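Skeltville Floor Cleaning Set

Version 1.2
Last updated: 06/01/2019
Maintainer: Elaheh Karimi, Illberg

Summary

A collection of 1109 annotated clips of hard floors being mopped, swept and wiped in furnished rooms. Each clip covers one pass or part of a pass. Labels give the floor type, the tool, the visible soiling and the region covered by the tool head.

Contents

clips/ - video, one file per pass
stills/ - 2380 single images taken from the clips
labels/ - one JSON file per clip
splits/ - train, val and test lists, divided by room

Floor types

There are six classes: herringbone, straight plank, square tile, hexagonal tile, sheet and other. Chevron floors are filed under herringbone. The two differ in how the plank ends are cut, and annotators could not separate them reliably at low angles, so the classes were merged in version 1.1.

Tools

Flat mop, string mop, broom, squeegee, cloth. Where a flat mop and a squeegee cannot be told apart, the label is flat_or_squeegee. Telescopic poles carry the extra flag pole_telescopic; pole length is not recorded.

Soiling

Soiling is scored from 0 to 5 per still. Scuffs, specks and streaks are scored together. Plank seams and natural color bands are ignored, as is glare - see Known issues.
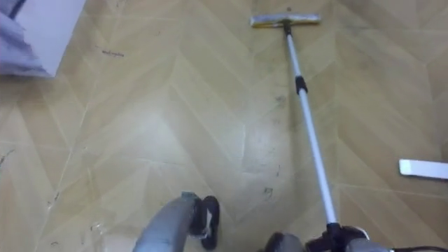

Scores were assigned by two annotators working separately. Where they differed by more than one point, a third score was taken and the median kept. Pale tan floors had the most disagreement, mainly between 1 and 2.

Known issues

- Reflected light on sealed planks is sometimes marked as a wet area. Do not use the wet field for the Domton rooms.
- Fabric and boxes at the edge of the floor are labeled clutter with no subclass.
- The Strazds rooms have no region masks. These were dropped in May after a coordinate error and have not been redone.

Loading

Run load_set.py with the path to the root folder. Missing masks return None.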